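Setting Up the Two-Arm Cell After a Table Change

By Saoirse Madigan

Every time the Firnbridge cell gets a new table covering, somebody asks me for the checklist. I wrote it down in April and have been hiding behind it ever since.

1. Park both arms before you touch the surface. Leaning over a live arm with a roll of brown paper is a hobby for people with spare ribs.

2. Pull the covering tight from the back edge, by the bases, and work forward. Small creases are fine. Ridges you can feel with a thumb will tip a light object and ruin your afternoon.

3. Check the bolts on the base plates. Go corner to corner and use the torque wrench, which lives in the Tannous drawer under things that aren't torque wrenches.

4. Trace each cable from the base to the wrist by hand. You want enough slack for the full reach and not so much that it sweeps the table.

5. Power up and wait for the status rings to go green on both bases. One green ring is half a robot.

6. Load the Gilix profile and jog each arm at low speed, 200 moves a side. Yes, all of them. Bring coffee. 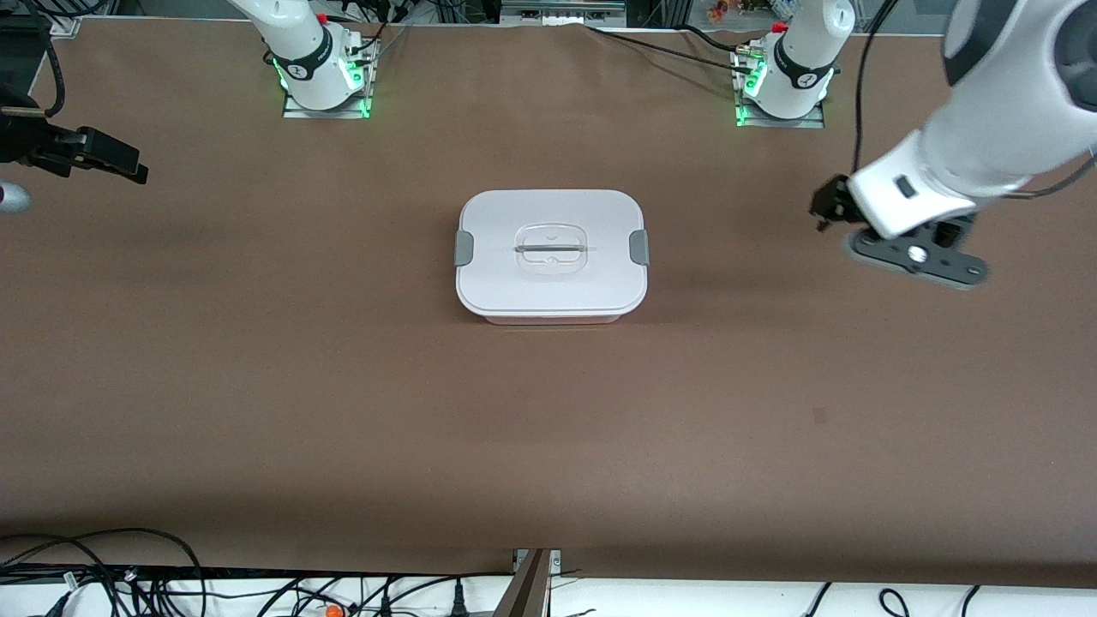
7. Put a closed food tub in the middle, the kind with a latch clip at each end, and run the approach routine. The fingers should stop clear of the lid and stay there. If one arm drifts, redo its zero before blaming the software, however tempting that is.

8. Save the offsets under a name a stranger could understand. We still have a file called "final2" and it is neither.

If error 256 comes up during step 6, reseat the gripper plug and start that side over.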